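Jitard Wash & Fold – Questions We Get A Lot

Updated 27/04/2019. Still adding to this, check back.

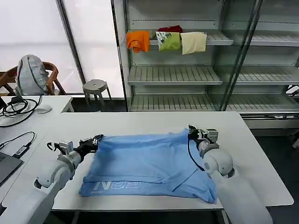 Noeline Tautahi wrote in to ask why the pickup window got shorter, and could we please put the old one back. Yes. Mornings are back to what they were, 8 till noon. Evening pickups same as before.

Do I need to sort my stuff?
No. Darks and lights we do. Anything that bleeds, put in its own bag and write on the tag.

What does it cost?
Priced by the bag. Small bag holds some 8 pounds. Large is 30. Over that it goes on a second bag, sorry.

Minimum order?
One small bag.

When do I get it back?
Next day if it's in before noon. Comforters take longer, allow two extra days. Long weekends, who knows. Call.

Can you use my own detergent?
Sure. Send it along in the bag, lid taped shut please!! We had a bad week with that.

Unscented?
Tick the box on the order form. Default is scented.

Do you do dry cleaning?
Not in house. Goes out to Domański on Tuesdays, they bill seperately.

Something's missing.
Tell us within 40 hours of drop-off. Ask for Declan. Socks turn up eventually, mostly.

Shirts on hangers or folded?
Folded unless you say. Hangers are 99 cents each, or give us yours.

Do you take stains out?
We try. Ink no. Old grease maybe. Point them out, masking tape works fine.

Gift cards?
Front counter only, not online yet. Hopefully July.

I moved, how do I change my adress?
Log in, My Details, save. Then check it saved, the button is slow.

Can I cancel?
Anytime before the driver leaves. After that there's a trip fee.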